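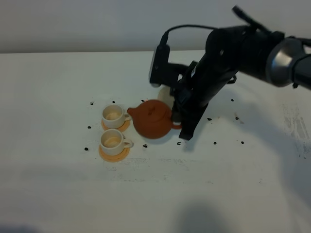

Spout to the cups, commanded tilt well short of where it should be.

Tea pour: tilt lags, then catches up all at once
Posted in: Control and planning

undertorqued
Having a bad month with the pour task. The reach is fine, the grasp on the handle is fine, and then comes the tilt, which the policy treats as a matter of opinion. Logs show the wrist target creeping for most of a chunk and then jumping at the boundary. On a teapot a jump at the boundary is a design choice you notice.

Setup: one PiPER arm, Tovik for the policy, Patach sitting between Tovik and the driver to smooth the chunks. Trained on 248 episodes. Inference takes 47 ms on the desktop under the bench, which I thought was respectable. Loss stopped moving after 3,000 steps and so, emotionally, did I.

Things I have tried:
- shorter chunks (jumps are smaller, there are more of them)
- longer chunks (the reverse, as you might guess)
- turning Patach's blending off (no)
- turning it back on with a wider window (it now creeps beautifully)

The other oddity is the wrist. Between grasps the planner likes solutions where the whole end effector has rolled over, and the cable ends up in a big loop over the gripper. Legal by every limit in the config. I can't say I enjoy it. 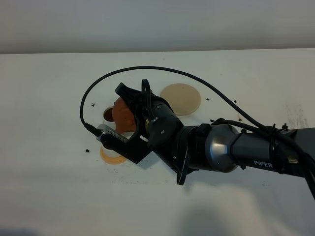 Re: Tea pour: tilt lags, then catches up all at once

mostly_harmonic
Your two problems are the same problem. Patach blends in joint space. If Tovik hands it two chunks with the wrist on different branches, the average of two sensible poses is a third pose that neither of them asked for. Print the raw joint targets either side of a boundary before you touch anything else.

undertorqued
Tovik outputs end effector poses, though. The branch gets picked after.

mostly_harmonic
By what?

undertorqued
Distance.

mostly_harmonic
Ah.

For anyone who hasn't had the pleasure, Distance picks the IK solution nearest to its seed. Which seed is up to you, and the default is the home pose. So every solve is nearest to home, wherever the arm happens to be. Seed it from the last commanded joints and half of this goes away.

greasepencil
I'd disagree with that. It's a latency problem. 47 ms of inference and the chunk is stale on arrival, so the first few actions get thrown away and the tilt starts late every time. Branch flips would show up as a big wrist swing, and he says creep and then a jump. Timestamp the observation when the camera delivers it, drop the actions that are already in the past, and start the blend from there. Sod the IK.

mostly_harmonic
He has also just told us the end effector rolls over between grasps. How big a swing would you like?

greasepencil
Between grasps, yes. The pour is a different bit of the task. Two bugs are allowed to live in the same house.

undertorqued
Right, more detail, as you're both being so civil. This is the sort of pose I mean: jaws open, fingers up, nothing in the log above info level.

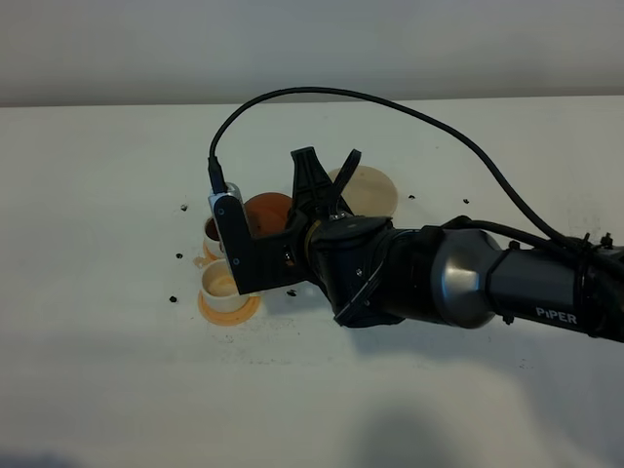 The driver loop runs at 1,000 Hz and reports no missed cycles, so I don't think the low level is to blame. Joint targets either side of a boundary differ by more than I'd like on the wrist, but only on the way in to a grasp. During the tilt itself they're all on one branch. So greasepencil gets the pour and mostly_harmonic gets the acrobatics.

I've changed the seed to the last command. Still to do: the timestamps, which at present are taken when the policy wakes up, whenever that is.

mostly_harmonic
I accept half a win. Put a roll cost in as well, seeding alone will happily keep you on a daft branch once you're on it.

beltsander
Or use Carnegie for the whole thing and stop collecting middleware. It plans the approach with a cable envelope, and you only hand over to the policy for the pour.

greasepencil
Carnegie takes longer to configure than tea takes to grow.

beltsander
It's one file.

greasepencil
So is War and Peace.

undertorqued
I'd rather not swap planners mid-task, but the cable envelope is tempting. Does it want a mesh, or will a fat cylinder round the wrist do?

beltsander
Cylinder's fine. Make it fatter than you think and turn off self-collision against the forearm, or it will refuse to move at all. I'll paste my config tonight when I'm back at that machine.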